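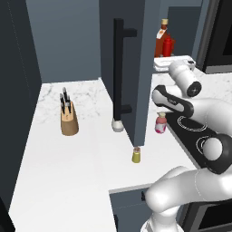 Is the Jindoron box set worth buying if you already have the old Vestardale discs?

For most fans it is, mainly for the fourth season and the commentaries. If you only ever rewatch the pilot and the Christmas special, keep what you've got and spend the money on something else.

I've been watching Vestardale on and off since I was twelve, when it aired after school and my brother and I fought over the good end of the couch. Faith Massawe played Odette, the bossy older cousin, and I wanted her haircut so badly that I took a magazine to the hairdresser. So I'm not a neutral party! But I've spent three weekends with this set now and I'm happy to go on about it.

The colour is the first thing I noticed. My old discs had a brownish cast over everything and I'd assumed the show was just shot that way. The harbour episodes look like a different program now. Grain is still there, faces look like faces, and the opening titles don't wobble. Season one is softer than the rest and I doubt much more could be done with it.

Sound is plain stereo, very clean. The theme song is the original one, with Orlando Giraldo singing, and I may have played it four times before starting the first episode.

Then the commentaries. There are 12 of them, and the best by a mile is Massawe with Pichit Nuchit on "The Long Ferry". They hadn't rehearsed a thing, they keep losing track of the plot, and Nuchit does his Uncle Babić voice for a good ten minutes. Massawe also talks about leaving for theatre work after season three, more openly than I've heard her before. Shahla Pakzad's solo track on the finale is drier but full of detail about how the writers' room ran - I've listened twice.

A few grumbles. The menus are slow. The booklet has a lovely essay by Jannik Hinrichs printed in grey type on slightly darker grey, so bring your glasses. The blooper reel from the Brallstead release is missing, and I'd hang on to that disc if you own it. Subtitles drop out for a couple of lines in the wedding episode.

Mine is number 913 of the first run, stamped inside the lid, and the box is sturdy enough to live on a low shelf with a toddler in the house. Four and a half stars from me. Start with "The Long Ferry", commentary on, cup of tea.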